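The robot does the loos now
28 December 2025

I've cleaned at Brusalley for 14 years, and since May I've shared the job with a robot. I still get a kick out of writing that!

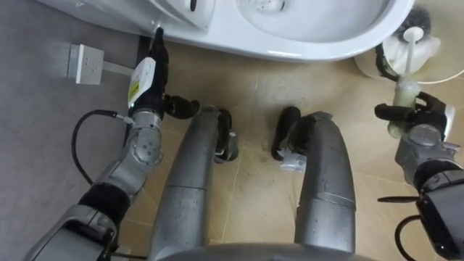
We call it Major, and toilets are its thing. My knees are thrilled — anyone who has done a full round of bathrooms will know why. The pay stayed the same, which I asked about first, and my hours moved to the jobs that always got skipped: windows, vents, the kitchen behind the fridge. 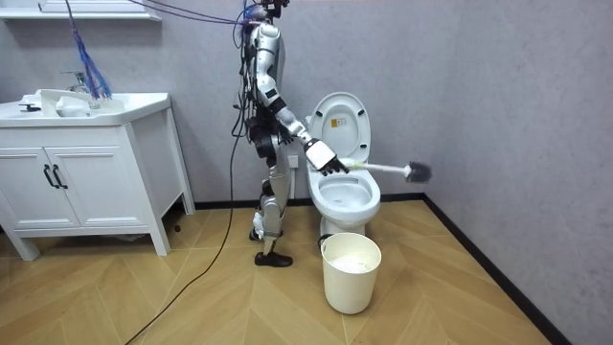
Four of us have done the training so far. I was nervous about the tablet, but you learn it in a morning, and the younger ones now come to me with questions (never thought I'd see it). I do miss having a mate on the late round, and I've told the boss so. She's looking at pairing us up again in the new year. 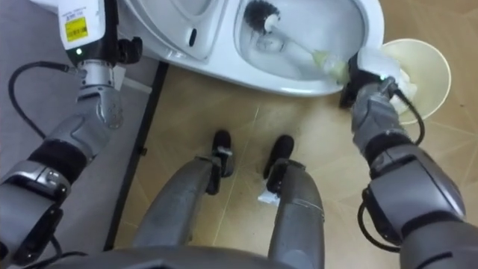 Brush in the bowl, my favourite part of the job to hand over.

Next up is learning to write the cleaning routines myself. I've already got a notebook full of ideas.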